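Ticket 117 – Heating and hot water, Wullbridge House
Category: Building services
Status: Open, awaiting part
Raised by: Anahera Nepia, Estville site office
Assigned to: Jozef Vandenberghe

Reported fault
Radiators on the second floor remain cold in the mornings. The ground floor heats as normal. The fault was first noted in January, after the annual service, and has been reported by tenants on both sides of the corridor.

Log entry, 08:40
Boiler pressure checked and found to be within the normal range. The timer was showing the correct hour. All 11 radiators on the upper circuit were bled and a small amount of air was released from the two nearest the stairs. No change to the temperature by late morning.

Log entry, 13:15
The zone valve for the upper circuit was opened by hand and the radiators warmed in nearly 90 minutes. When the valve was returned to automatic, it closed again and did not reopen when the thermostat called for heat. The wiring between the thermostat and the valve was tested and no break was found. The valve motor is therefore the likely cause.
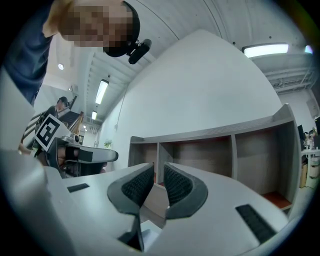 A replacement motor has been ordered from the Branau depot. Until it is fitted, the valve will be left in the manual position – tenants should expect the upper floor to be warmer than usual in the evening. Individual radiators may be turned down at the side valve. The main thermostat should not be adjusted.

Note from A. Nepia
Tenants have been informed by letter. Please confirm the time of the visit with the Stevens office before attending, as the plant room key is now held there.

Next action: fit motor, return valve to automatic, check upper circuit the following morning.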